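Chapter 6
Plugs, Cords and Power Strips

Pick up the nearest plug and look at it properly. You have handled one thousands of times, and I would bet you have never counted its edges or run a thumb over its face! I love starting the electrical half of this course with the plug, because so much thinking has been squeezed into such a small lump of plastic. In this chapter we'll follow the current from the wall to a power strip and out again, and by the end you'll be able to read a rating label and work out what a strip can safely carry.

Start with the plug and the strip side by side on a clear, flat surface, with nothing connected to the wall. A white three-pin plug has a broad face with room for three contacts, and their arrangement tells you which way up the plug must go.
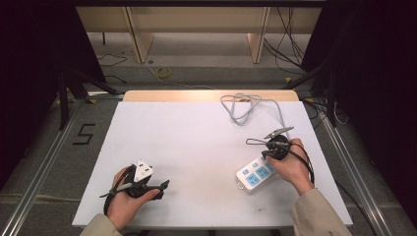 Mbali Mnguni: I teach this unit in Erkby, and I have my class try the plug with their eyes shut first. They find the right way up by touch much sooner than they expect, and then they want to know what each pin is for.

I've borrowed that idea for Activity 6.1, and it works beautifully. Try it before you read on, then sketch the plug face from memory and label the contact you think goes to ground.

Now for the work surface. A plain, pale one is a pleasure to use – small screws show up at once, and so does a nick in a dark cord. Wipe it down, dry it, and keep drinks on another table altogether.

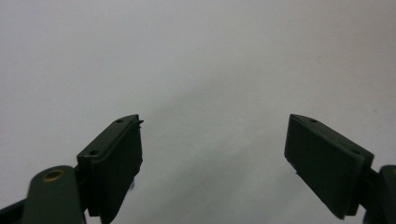

6.1 Reading the label

Turn the strip over and find its rating. Power is voltage multiplied by current, so a lamp that draws 50 watts and a fan that draws 100 watts add up to 150 watts between them. Plug in a second lamp like the first and you are at 200. The sum is easy, and I still get a small thrill when a student does it without being asked.

Before you add anything up, uncoil the cord. A cord left in a tight coil holds its heat under a heavy load, and the heat builds fastest in the middle turns,
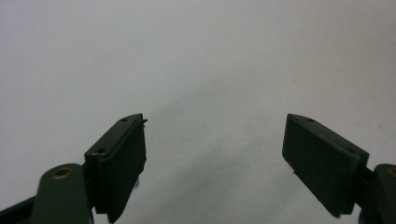

where you are least likely to feel it from outside. Lay the cord out in long, lazy curves and check it from end to end with your fingers. Stop at the two places where it bends most – right behind the plug and right where it enters the strip.

Write down whatever you find, even if it is only "no damage." You'll need those notes for Activity 6.2, where we open up an old strip and trace the metal bars inside.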